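*Speaker notes. Budget talk, 19 slides. Clicker is in my jacket pocket, water on the left. Don't read the slides out loud!*

**Opening (no slide, just talk)**

Hi everybody, thanks for coming, and thanks to the folks at Prumstead for giving me the slot right before lunch. I'll try to get you out of here with your appetite intact.

So I'm the person who fills in the purchase forms. I don't write the control code, I don't train anything, and if you ask me about learning rates I'm going to point at somebody in the second row. What I do is sit with a spreadsheet called Dendach (that's our internal name for the arm project, please don't ask how long it took to pick it) and try to guess in October what people are going to be yelling for the following spring.

I've done this badly and I've done it a bit less badly, and I want to talk about the difference. Mostly it's small stuff. The arms get a line item with a big scary number, everybody stares at it for weeks, and then the project stalls over a table.

*Pause. Let them laugh or not laugh. Go to slide 2.*

**Slide 2: What you think you're buying**

When I put in the first request, it had two lines on it. Arms, and a computer to run the arms. That was it! I was really proud of how short it was.

Go through the floor list slowly:

- tables, and the bases the arms sit on
- monitors and desks for whoever is running a session
- stands for boards and backdrops
- power and data, including whatever has to come down from the ceiling
- chairs (yes, chairs, people sit next to these things for hours)

Then show the room. Tell them to look past the fruit. There's an arm on a wooden platform with a person working right up beside it, another arm on a long table over on the left, and then all that floor. The floor is the part I forgot to plan for.
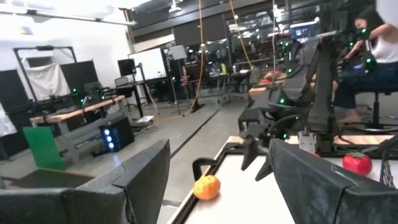

**Slide 3: The room is a line item**

I used to think of space as something you either had or didn't have. Now it goes in the sheet as its own block, with money next to it. My rule is to draw every station on paper, with the arm stretched all the way out, then draw a person in a chair next to it, then draw a second person who wants to walk behind the first one. If the drawing doesn't work, the purchase doesn't go in.

Cables. Oh boy, cables. If you want power in the middle of a big room you either cross the floor or you come down from above, and both of those mean talking to facilities early. We talked to them late. Put the facilities conversation in the plan before the arm order and you'll save yourself a lot of groveling.

*If somebody asks about safety fencing: it depends on the arm and the site, get your own safety people in before you order, don't wing an answer from the stage.*

**Slide 4: Quotes**

We went out to a few suppliers and ended up with two serious quotes, one from Engelbrecht and one from Novex. I'm not going to tell you who was cheaper, partly because it depends what you count. One quote had the grippers, the mounts and the cables all folded in. The other had a lovely low number on page one and then an appendix. Read the appendix first! I mean it, flip to the back.

Things I now ask for in writing, every time:

1. The lead time, and what day they start counting from.
2. The price of a spare gripper bought along with the arm, and the price of the same one bought later on its own.
3. Who pays shipping on a return. We had one come back twice.
4. How long the quote holds. Ours held for 90 days and our approval took longer than that, so guess who got to start over.

That last one hurt. I had a signed form in my hand and an expired quote in my inbox. These days I don't ask for the formal quote until the approval meeting is on the calendar.

**Slide 5: Spares**

I keep 10 percent of the equipment budget back for spares and breakage, and I don't let anybody touch it in the first half of the year. People try. They come by with coffee and a really good story about a faster computer. The answer is still no.

What goes in the spares pot: gripper parts, cables, connectors, power supplies, mounting hardware. What doesn't go in there is "one more arm just in case," which has been suggested to me with a straight face.

**Slide 6: The cheap stuff**

Okay, my favorite slide. I could talk about this one all day, so somebody wave at me.

Manipulation work needs things to manipulate. It sounds silly when you say it in a budget meeting, and I've had to say it in several. You're asking for a pile of money for arms, and down at the bottom of the page there's a line that says "toy vegetables." You will get a question about that line. I got more questions about the toy vegetables than about the arms, and I think it's that everybody in the room had an opinion about what a toy pepper should cost.

Don't cut it. Buy the play food, buy the baskets, and buy them in multiples. Stuff rolls off tables and gets stepped on, and then one day the store stops carrying your exact basket and your new sessions don't match your old ones. I buy seven of anything that's going to be in front of the arms every day. Is seven scientific? Nope. It's what fits in the bin on my shelf.

Same goes for the tabletop, by the way. Think about the surface when you're ordering and ask the people who run the cameras what they want. A shiny white top is easy to wipe down, and it also gives you the ceiling lights right back. That's a conversation to have before the table ships.

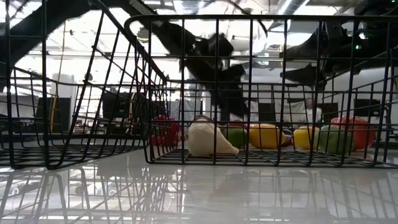 *Garlic, peppers and a lemon-shaped item, with two arms over the basket: the bottom of the budget meets the top of it.*

**Slide 7: People time**

Back to serious. Whatever you put down for equipment, put hours next to it. Somebody has to set up each station, somebody has to reset the table between runs, somebody has to be there when a joint complains. If those hours aren't in the plan they come out of the hours of whoever is nicest, and that person gets tired.

I do this as a column right beside the price. Every piece of gear gets a dollar number and an hours-per-week number. A few things came off our list just from that column. They were cheap to buy and would've eaten somebody's whole week.

*Skip slides 8 to 12 if we're running late. They're the spreadsheet screenshots and they're too small to read from the back anyway.*

**Slide 13: What I'd do in what order**

- draw the room
- talk to facilities
- get rough prices, no formal quotes yet
- get the approval meeting on the calendar
- formal quotes, appendix first
- order tables and mounts before arms, so the arms have somewhere to go
- order the props the same day as the arms

The tables thing, tell the story about the crates in the hallway. Keep it short. Don't do the voice.

**Slides 14 to 19: backup for questions**

Lease or buy: we bought. I priced leasing and for us it didn't work out, but our arms run most days. If yours would sit idle half the year, go price it yourself.

Used equipment: I've bought used tables and used monitors and been happy. I haven't bought a used arm, so I've got nothing useful to say there.

Template: yes, they can have the blank sheet. Leave a stack of printouts by the door and put the link on the last slide. *Check the link works before going on!*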